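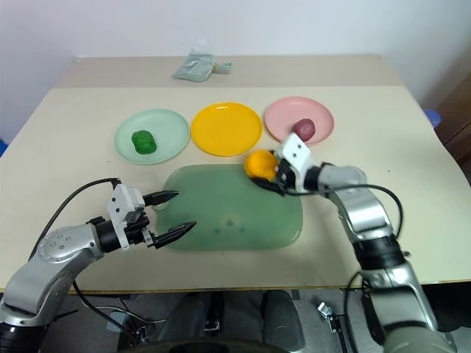
Page 3 of 23

Plastic plates for everyday - one color each?
1 min read · 37 comments

tyyne_v
I love the mint, yellow and pink together! Thinking of getting a set like these plus a green tray.

Halas23
Pretty, but plastic scratches. I went back to china in May.

tyyne_v
Mine only get fruit and snacks though - no knives.

natalia.t
Then go for it! I'd skip the tray, it eats up half the table.

Halas23
No way, the tray is the one bit I'd keep.

Shares: 3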